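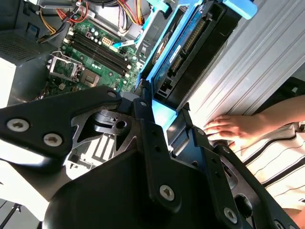
Drive caddy with the blue tabs, board behind it, cooler off.

Hitmont Hardware Forum > Desktops > Repair and Teardown
Topic: Order of work for stripping an office tower, drive or power supply first?

benchpress_nh
Posts: 136

I picked up over 40 office towers from the Brostcombe surplus sale in June and I'm taking them apart for parts and scrap. The boards and drives get tested and sold. The cases go to the metal yard.

The hard drive sits in a caddy with blue plastic on it, inside a sheet metal cage right behind the front bezel. The power supply is a plain gray metal box. I have been taking the drive out first on every one of these. My bench partner wants to do the power supply first because he says the cables get in his way otherwise. We each think the other one is slow.

What order do people use? I'd like to settle on one before we get into the rest of the pile.

slotlatch

Drive first. It is the part with somebody's data on it, so it should be out of the case, labeled and in a box before you do anything else. If you stop for lunch halfway through a tower you still know where the drive is.

copperpile

I disagree. Power supply first. The cables are what you fight with, and most of them come off with the supply. Pull that and you have room for both hands.

slotlatch

You still have to unplug the drive to get the supply's cables clear. So you are in there anyway. You might as well lift the drive out while you're at it.

copperpile

Unplugging a drive takes a second. Getting the caddy out past a bundle of wires can take a lot longer if the wires run under it.

benchpress_nh

They do run that way in this one. I should have said so in the first post.
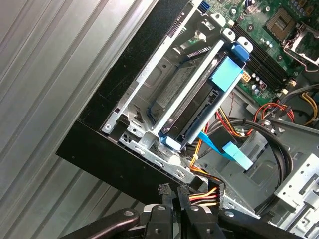

The red, yellow and black ones are the ones I end up pushing aside with the back of my hand. I've scraped my knuckles on the edge of the drive cage more than once. The folded edges are okay but some of the stamped slots are sharp.

No damage to a drive so far. I did pull one caddy with the data cable still plugged in, and that broke the plastic on the cable end. The drive still read fine.

oldstock_tom_and_co

Couple of things, not about the order.

You have the cooler off and the CPU socket showing. If you plan to sell those boards, put a cover on the socket before you start pulling cables around. One connector swinging into the pins and the board is scrap. I keep a bag of plastic covers on the bench and it cost me less than one board.

Second, check the caddies. On some of these office cases the blue tab at one end is a release and the other blue parts are only there to hold the drive or give you something to pull on. People squeeze all of it at once and snap something. Caddies sell by themselves. I get a few dollars each when they are complete.

benchpress_nh

I didn't know the caddies were worth anything. I've been throwing them in with the plastic. I'll go back through the bin tonight.

copperpile

On the sharp edges, get thin coated gloves. The Bukar ones are fine. You can still feel a latch through them. Leather is too thick for the main board plug.

slotlatch

I wear nothing on my hands when I'm near a socket. I can't tell what I'm touching with gloves on. I'd take the scraped knuckles.

copperpile

You do you. I've bled on enough boards.

gridsquare

Are the power supplies worth keeping? I have a Rønning tester on my bench and run every supply through it. Anything with an 80 PLUS mark on the label goes on the shelf and the rest goes to the yard. The marked ones bring me 20 dollars if the cables are clean and the plug is a standard one. Look at the plug before you count on that. Plenty of office machines use a board plug that won't fit anything else.

benchpress_nh

The ones I've looked at have the mark. I'll check the plugs against a standard one before I list any.

We tried it both ways this afternoon, and ended up with a mix of the two. Unplug everything first, then drive, then supply. My partner is fine with it because the wires are loose by the time he gets to his part. This is what I wrote up for the wall:

1. Wall cord out. Hold the power button in for a few seconds.

2. Side panel off, case lying flat, bezel facing the same way every time.

3. Cover on the CPU socket if the cooler is already off.

4. Unplug the drive, data and power. Release the caddy, lift it out, tag it with the tower number.

5. Press the latch on each power plug and pull by the plastic, never by the wires. Bring the loose plugs back toward the supply so they come out with it.
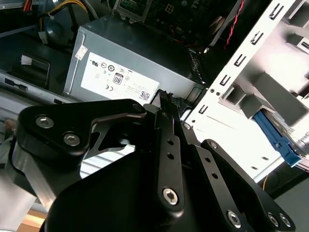 6. Supply screws out, then lift the supply and its cables together. Coil the cables and put a rubber band on them.

7. Memory out, latches first. Then the board.

8. Caddy in the caddy bin. Case on the yard stack.

slotlatch

I can live with that. Write the tag before you pull the drive, though. I had tower 2588 and the one next to it mixed up for a whole evening over that.

copperpile

Still think the supply should go at 4. But unplugging first gets you most of what I was after.

benchpress_nh

Tag moved to step 1. Found a good stack of caddies in the plastic bin, a couple missing a tab. I'll post them in the parts section this week.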